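From: Genalyn Cruzado
To: Lendow Allotments list
Subject: Re: [lendow-plots] Cardboard under the paths?

On Sunday, Mugo wrote:
> Has anyone tried putting cardboard down before the
> woodchip? Couch grass is coming up all along my
> side and I can't face digging it again. Does it
> matter what sort of box?

Hello Mugo and all,

Yes, yes, do it! I did the long path beside plot 7 in August and I'm a complete convert (I was digging that strip every month before, and swearing at it). Plain brown boxes are the ones you want. Peel off all the tape and the labels, pull out any staples, and leave the shiny printed ones for the recycling. Then soak them. I mean really soak them, in a barrow of water if you have one, so they go floppy and lie down into the dips.

Overlap the pieces by a good hand's width. I was mean with mine at the shed end and the couch found the gap straight away, the devil. 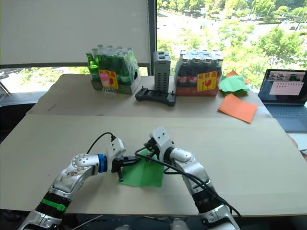

Woodchip goes on top the same day, before the wind gets hold of anything. I used 40 buckets from the heap by the gate, which was a fair bit of walking but lovely in the early morning with the blackbirds about. Go deep! A thin layer dries out and slides off the card.

Bindweed is another matter. It came up at the edges on mine and I just pull it every time I pass with the kettle.

I've still got 6 big flattened boxes in my shed, from when we bought the wardrobe, and you're very welcome to them. The padlock code is 956. Please put the hook back across afterwards as the door swings.

Does anybody grow squash straight through card? I'd love to try it next year.

Genalyn
Plot 7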